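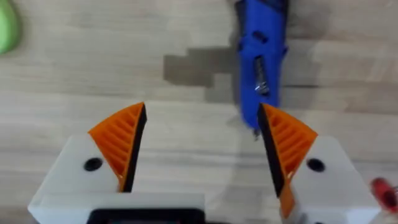

Mineral oil or hard wax on a butcher block top?
Workshop Talk > Wood Finishing

vlasta_y
Posted August 28, 2021
Hi all, long time reader, hardly ever post. I have a light butcher block top at work that gets used every day and I need to decide what to put on it. It's had nothing but mineral oil up to now, last coat in November, and I'm sick of redoing it. The wood grabs every bit of grime that lands on it. My boss wants polyurethane and to be done with it. I kind of hate the plastic feel, but I'm the one who'd be sanding it, so I get a vote, right? It's not a food surface, nobody's chopping onions on it.
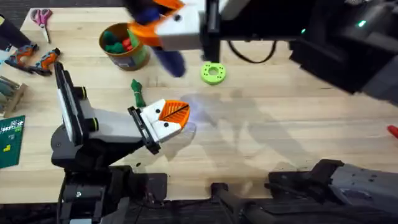
Tihomir H
Re: Mineral oil or hard wax
Hard wax oil, no contest. I did my bench with Fesero two winters ago and I've touched it up once. You sand to 120, wipe it down, put on a really thin coat, buff off the extra, let it sit overnight, and do it again. The mistake everybody makes is putting on too much. If it feels sticky the next day you left too much on.

BoroB
Re: Mineral oil or hard wax
Gotta disagree with Tihomir. Wax oil is lovely on a dining table, but on a work top you'll wear a path through it wherever your arms rest. Listen to your boss! Water-based poly, satin, and you won't get that plastic look. I pay 20 bucks a can at Petek and one can does a whole bench with some left over.

Tihomir H
Re: Mineral oil or hard wax
And when it scratches? You can't spot fix poly, Boro, you have to take the whole thing down. I've done it. It was a miserable weekend and I'm still finding dust in the radio.

Slavica
Re: Mineral oil or hard wax
Before you two get going again – Vlasta, what shape is the wood in? And do you know what species it is?

vlasta_y
Re: Mineral oil or hard wax
No idea on species, it came with the room. The surface isn't bad, mostly marks I've stopped noticing.

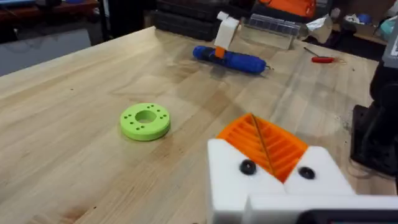
Streaks and small specks, grain still easy to see

Slavica
Re: Mineral oil or hard wax
I wouldn't lose sleep over that. Try a card scraper on the specks first and save yourself the sanding. The thing I'd worry about is the old mineral oil, it never really cures and poly can peel right off it. Wipe with mineral spirits, wait a couple of days, then test your finish on the underside.

vlasta_y
Re: Mineral oil or hard wax
Ooh, I hadn't thought of the underside. As for the scuffs, I can never tell if those are in the wood or just on it. 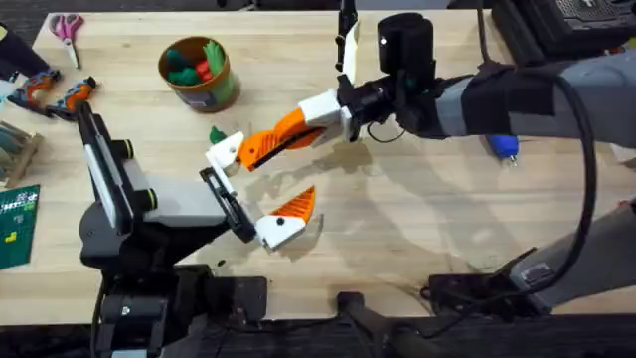 mirsad_r
Re: Mineral oil or hard wax
Try a white eraser on the scuffs. If they smear they're on top. I'm with Tihomir on the wax oil, by the way, although I use the Cavamov one and it smells like oranges for a week.

BoroB
Re: Mineral oil or hard wax
Fine, I'm outvoted. Still say poly. Slavica's right about the spirits though, don't skip that.

vlasta_y
Re: Mineral oil or hard wax
Thanks everybody!! Going to test both on the underside and let my boss pick. Does anyone know if Petek ships sample sizes?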